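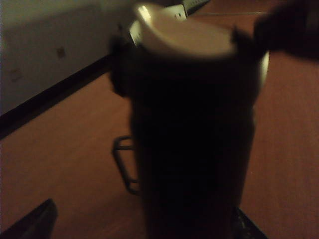

Robot lessons at Sellberg still need a human at the controls

ROBOTICS | Local Business
Print this story | E-mail this story

Jan 7, 2021

Sellberg says its Wornel arm can be taught a household job by anyone willing to steer it by remote control for an afternoon. The company has been saying so since September. What it has to show so far is 51 recorded lessons and a lot of drinkware.

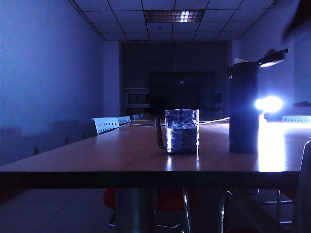
A glass mug and an open thermos on the conference table.

The method is simple enough. An operator drives the arm through a task, the cameras record it, and software tries to copy the moves later. Tiina Niskanen, who runs the project, wants 100 lessons per task before the arm is allowed to try alone. She would not say how often it succeeds when it does.

Much depends on the camera mounted at the wrist, and low light does it no favors. 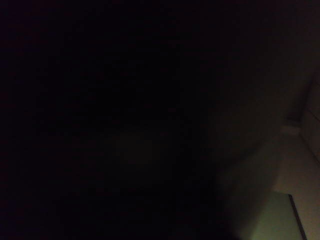
Niskanen says the software learns to cope with poor views by comparing them with the room camera. Jarmo Kettunen, an automation buyer at Ahonen, is not convinced. His firm looked at a similar system last year and passed. "If you need a person to show it everything, I want to know what that person costs me," he said. "I asked twice and got a brochure."

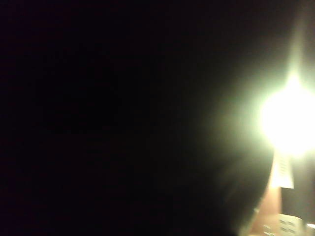

Glare in the wrist camera's view.

Sellberg plans to record 830 lessons in all, across 3 rooms at its Brutau office. It has not set a price for the arm or for the hours spent teaching it.

Contact the newsroom | Copyright 2021, all rights reserved | Back to top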